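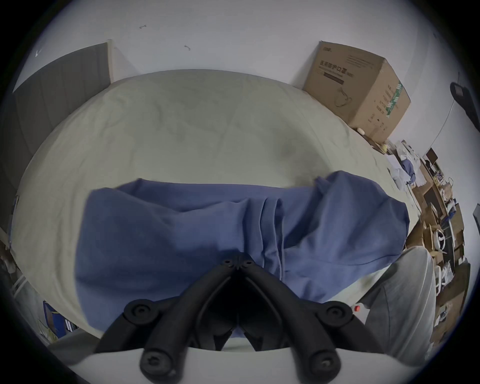
Soledad Delacroix
Contributing Editor, Textiles and Household Materials

Wrinkling (textiles)

Wrinkling is the formation of unwanted folds, creases and ridges in a fabric as a result of bending, compression or uneven tension. The term is normally reserved for accidental deformation. A crease made on purpose, such as the front line of dress trousers, is called a pressed or set crease and is treated separately in most technical writing. The ability of a fabric to return to a flat state after folding is known as wrinkle recovery or crease recovery.

Mechanism

When a fabric is folded, the fibers on the outside of the bend are stretched and those on the inside are compressed. If the strain is small and brief, most of it is recovered when the load is removed. Larger or longer strains cause the polymer chains within the fiber to slip past one another. In cellulose fibers such as cotton, linen and viscose, the chains are held in place by hydrogen bonds. Bending breaks some of these bonds, and new ones form in the displaced position. The fold is then held until the bonds are disturbed again by moisture, heat or mechanical force.

Water speeds up the process. It enters the less ordered regions of the fiber and lowers the glass transition temperature of the cellulose, allowing the chains to move more freely. A cotton fabric folded while damp and left to dry in that position will hold the fold firmly. Steam ironing uses the same effect in the other direction.

Wool recovers well in dry air, owing to the crimp of the fiber and to the disulfide bonds between its protein chains, but less well in humid conditions. Polyester absorbs very little water and recovers well at room temperature, although folds made in a hot dryer and cooled in place can be hard to remove.

Effect of construction

Yarn and fabric structure matter as much as fiber content in many products. Tightly twisted yarns leave the fibers little room to shift back after bending. Plain weave, which has the greatest number of interlacings, generally recovers less well than twill or satin of the same fiber and weight. Knitted fabrics bend by the movement of loops as well as by the bending of yarns, and tend to shed folds more easily.

Friction between yarns is also important. Finishes that lower friction, including silicone softeners, can improve recovery without altering the fiber itself. 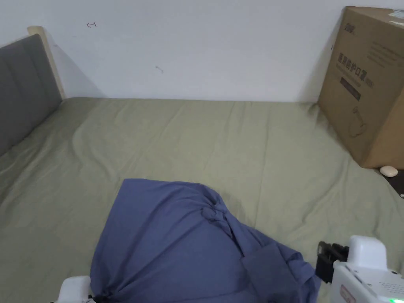

Tension wrinkles differ from fold wrinkles in that they depend on the forces acting on the fabric at the time. A thin sheet under tension in one direction tends to buckle across that direction, and fabric loaded in shear forms ridges at an angle to the yarns. Fabric held at its corners or borders may carry both types at once. The sage-green fitted sheet shown has soft wrinkles through the middle, with diagonal creases rippling toward the left. Unequal pull at the corners of a fitted sheet is a common source of diagonal ridges, and these normally disappear when the tension is evened out – fold wrinkles remain until the fabric is smoothed or pressed.

Measurement

The most widely used laboratory measure is the recovery angle. A small rectangular specimen is folded in half and placed under a fixed load, commonly 500 grams, for a set period. The load is removed, the specimen is allowed to open, and the angle between its two arms is read from a protractor scale. A perfectly flat specimen would read 180 degrees. Results are reported separately for warp and filling, or as the sum of both.

Appearance tests take a different approach. A larger specimen is laundered or mechanically wrinkled, conditioned, and graded against reference replicas under controlled lighting. Graders do not always agree, and several laboratories have turned to surface scanning. The Orix profile method, developed at Husthorpe, records ridge height along parallel lines and gives a single roughness value. It performs poorly on printed and napped fabrics.

Wrinkle-resistant finishes

Chemical finishes for cotton work by crosslinking neighboring cellulose chains. Early urea-formaldehyde resins were followed by dimethylol dihydroxyethylene urea (DMDHEU) and its low-formaldehyde derivatives. Polycarboxylic acids have been studied as a formaldehyde-free alternative, but cost and yellowing have limited their use.

Crosslinking reduces tensile and tearing strength, along with resistance to abrasion. Blending cotton with polyester offsets part of the loss, and sheeting with 50 percent of each fiber remains common in institutional laundries.

See also: Durable press; Fabric hand; Ironing; Plurkstead cloth

We use cookies to remember your reading preferences. Accept | Manage settings

© Pennington Reference | Contact the editors | Back to top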